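3.2 Equipment planning and budget

The plan for the handling cell was set in April, before any hardware was ordered. We split spending into three groups: the arm and its control unit, the hand, and everything that stands around them. The third group is the one that earlier budgets in our department left out or entered as a single line for "other." We gave it its own sheet, listing frames, tables, floor marking, cable runs, spare covers and the headset used for teleoperation.

Seventeen items were on the first version of that sheet. By the time orders closed it held 37. Most of the added items were cheap, but each had its own supplier and delivery time, and the time spent on purchasing grew with the number of orders more than with their value.

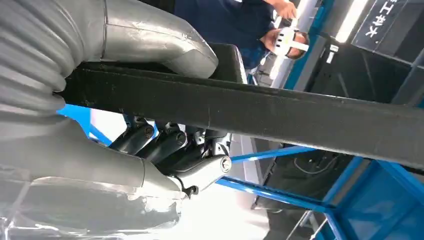 Operator time was budgeted separately from equipment. Jinell, the planning tool we used, treats labor as a fixed share of the hardware price, and we found this a poor fit for teleoperated work. A person has to be present for every recorded run, and also for setup, calibration and the short stops between runs. We replaced the fixed share with an hourly rate and tracked it per task. Under the hourly rate, labor was the largest cost of the first phase, ahead of the arm itself.

Two suppliers, Endano and Shirazi, were asked to quote for the arm with a hand included. Endano quoted a lower purchase price but sold wear parts only in full kits. Shirazi sold them one at a time. We compared the two over a planning period of six years, with bellows covers, finger parts and cables entered as yearly costs. Over that period the Shirazi offer came out lower — the difference was small, and it would reverse if covers lasted twice as long as we assumed.

The hand was the hardest part to plan for. A narrow gripper suited to thin plate is a poor match for long beams or bulky parts, and buying one hand for each kind of part would have used up the reserve. We budgeted for a single hand and listed the part shapes it was expected to handle. Any shape outside that list needed a written request with a cost attached. 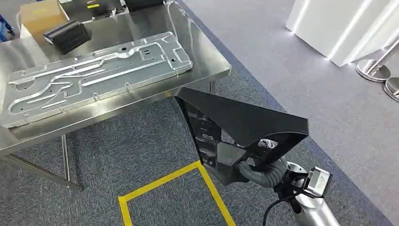 Floor space was charged to the project at the rate our building uses for shared rooms. This made the size of the work zone a budget matter as well as a safety one. We marked zones with tape during planning and put off any fixed barrier until the layout had stopped changing. Tape and labels came to a very small sum. Fixed guarding was quoted at $1,478 per side and was moved to the second phase.

Tables and work parts were taken from existing stock where possible. Stock items were entered at zero purchase cost, but moving and cleaning them were charged at the same hourly rate as operator time. The Jurkero line, which had used a similar cell before ours, did not record these hours, so its totals cannot be compared directly with the ones given here. 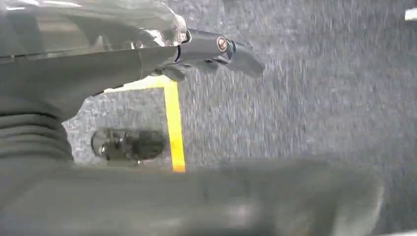
Figure 3. Gripper above the carpeted floor, with a corner of the yellow marking tape and a dark object inside it.

The reserve was set as a share of the third group only. Prices for the arm and the hand were fixed by contract and carried little risk, while the small items changed often. All prices in this section are those valid on 30 January 2025 and exclude tax and shipping.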